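Cell Notes: Trunar Picking Cell, Wrist and Gripper Service

The Trunar cell at Cistomton was down for one shift for its 200-hour service. Finger pads were replaced on both sides. The old pads had glazed at the tips and were letting mesh goods slide before the lift. Pad screws are now torqued in two passes and marked with paint.

The wrist camera was removed, cleaned and refitted, then calibrated against the Dreltix target plate at 25 poses. Two poses were rejected for glare and repeated. Grip force for soft goods was lowered to 47 percent. 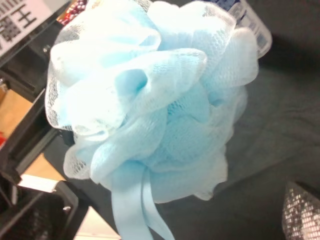 Bath poufs remain the hardest item in the test set. Netting has no firm edge, and the depth reading scatters where the mesh is thin. Pick points are therefore set toward the middle of the pouf, clear of the ribbon loop. A loop caught between the fingers can hold the pouf after release.

Inspect the gripper for nylon threads at each shift change and clear them with tweezers. Do not use compressed air near the lens. The next full service is due in October. Spare pads are in the Alarcón cabinet, second drawer.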